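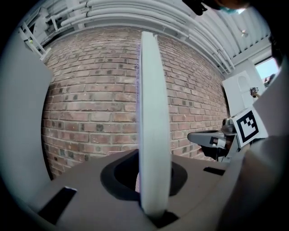
Section 2 – Setting up your Drovum dehumidifier

For workshops, studios, garages, cellars. If yours is going in a bedroom use the other booklet, the Nunent one, as the night settings are different.

Before you start

Leave it standing upright for 6 hours after delivery. Do not plug it in during this time. The oil in the compressor needs to settle. If the box came on its side, leave it overnight.

Take off all the blue tape. There is a strip inside the tank as well, easy to miss, and the float will stick if you leave it on.

Choosing a spot

1. Flat, hard floor. Not carpet, not a pallet.

2. Keep 200 mm clear on every side that has a grille. More is better.

3. Away from radiators and out of direct sun.

4. Not under a shelf with open tins of paint or thinners. Solvent fumes ruin the coil and the guarantee won't cover it.

5. Close windows and the outside door. Drying a room with the window open is just drying the street.

Note – old brick walls. Bare brick holds a lot of water and gives it up slowly. Expect the tank to fill fast in the first week, then slow down. Don't push stored things tight against the wall. Leave a hand's width so air can get behind them. If one patch stays dark and the rest has dried out, look for a leaking gutter or a blocked air brick outside. The machine can't fix that.
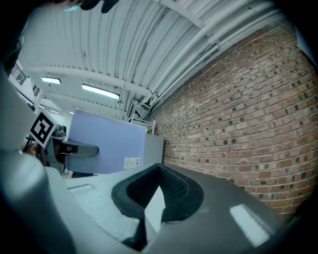

Same goes for walls that have been painted with masonry paint, only slower still. Flaking paint is normal while the wall dries. Brush it off and keep the bits away from the filter.

Fitting the tank

1. Slide the tank in from the front until it clicks.

2. Check that the float moves up and down. Push it with a finger.

3. Fit the lid. The lip goes to the back.

If the red light stays on, the tank isn't home. Take it out and try agian. Nine times out of ten it's the lid.

Fitting the drain hose (optional)

You need the grey Lodhi connector from the spares bag, plus the hose.

1. Switch off at the wall and unplug.

2. Pull the rubber plug out of the back. Keep it.

3. Screw the connector in by hand. No pliers – the thread is plastic and will strip.

4. Push the hose on and tighten the clip.

5. Run the hose downhill all the way to the drain. No loops, no kinks, no going up over a doorstep.

CAUTION: the hose is not suitable for outdoors in freezing weather. Ice in the end will back the water up into the machine and then onto your floor. Go back to using the tank from October if your hose runs outside.

First run

1. Plug straight into a wall socket. No extension leads, no timers, no adaptors.

2. Press POWER. Fan starts first. The compressor cuts in after 2 minutes, with a thump. Fine.

3. Set the fan to HIGH.

4. Hold MODE untill the drop symbol stops flashing.

5. Leave it running and the doors shut. Check the tank morning and evening to begin with.

Once the room feels dry, turn the fan down to LOW.

CAUTION: never move the unit with water in the tank. Empty, wait for the fan to stop, then lift. Two handles, one each side. Don't drag by the cable.

If it won't start

No lights at all – check the fuse, then the socket with a lamp.

Lights but no fan – tank full or not seated.

Fan but no water – room too cold, or already dry. Below freezing it will sit and defrost itself and collect nothing.

Ice on the coil – dirty filter, usually. Switch off, let it thaw by itself, wash the filter in lukewarm water. Don't chip at it.

Still stuck, ring the Jalley service desk with the serial number. Label is under the tank. Spare filters come in packs of 2, same desk.

Filter cleaning is in Section 3.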